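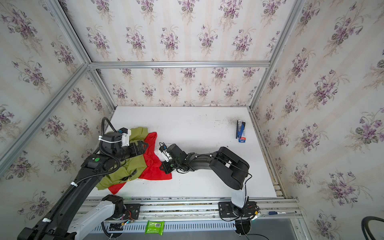

すみれ柄の壁紙を張ったブースと白い作業台

2019年5月27日(月) 文:ンガイオ・マクフィー
読了時間:3分

プラムデール蒸留所 樽熟成ジン開発 進捗報告

助成期間の前半が終わったので、3月以降の作業状況と支出の見通しを報告します。

1. 蒸留
ベーススピリッツの仕込みは予定どおり完了し、総量は1000リットルとなりました。ボタニカルはジュニパー、コリアンダーシード、乾燥させた夏みかんの皮、アンジェリカの根を使っています。当初の計画にあったカルダモンは、試験蒸留で香りが前に出すぎたため外しました。蒸留責任者のベアート・ホルツァーが配合表を改訂し、現在の版を本報告に添付しています。

2. 熟成
原酒のうち925リットルを樽に移し、残りは比較用としてステンレスタンクに保管しています。樽は赤ワインの空き樽と新樽の2種類です。新樽のほうは色づきが早く、4週目の試飲で木の渋みを指摘する声が出ました。新樽の熟成期間を計画より短くし、ワイン樽の原酒と合わせる方向で検討しています。
クルーヴソープの貯蔵庫は、4月後半に室温が設定を超えた日がありました。換気扇を交換し、その後は設定の範囲に収まっています。交換費用は予備費から支出しました。

3. 試飲と評価
バー関係者を招いた試飲会を2回開きました。ストレートでは柑橘の皮の苦みが好評で、トニックで割ると樽の香りが弱くなるという意見が多く出ています。ウェイ・オイリンからは、マティーニよりもネグローニに向くとの評価がありました。度数を上げた試作を次回の試飲会に出します。

4. 商品名とラベル
商品名は「ウヴネス」で進めています。商標の調査は終わり、出願の書類を準備中です。ラベルは3案まで絞りましたが、瓶の納入元が決まっておらず、寸法を確定できません。この項目は計画より遅れています。

5. 販路
輸入酒卸のネグシーと、初回出荷分の取り扱いについて協議を続けています。先方の窓口はシュー・チャクルン氏です。卸値は合意に近づいていますが、返品条件の文言が残っており、6月中に契約書の案を受け取る予定です。

6. 支出
原料費は予算内です。樽の購入費は輸送料の値上がりで超過しましたが、広報費の一部を後半に回して吸収しました。助成金の総額に変更はお願いしません。費目間の流用について、別紙の申請書をご確認ください。

7. 今後の予定
・度数を変えた試作と試飲会
・瓶の納入元の決定、ラベル寸法の確定
・新樽原酒の引き上げ時期の判断
・商標出願

会計の明細についてのお問い合わせは、経理担当のエーロ・ライティネンまでお願いします。次回の報告は瓶詰めの日程が決まった時点で提出します。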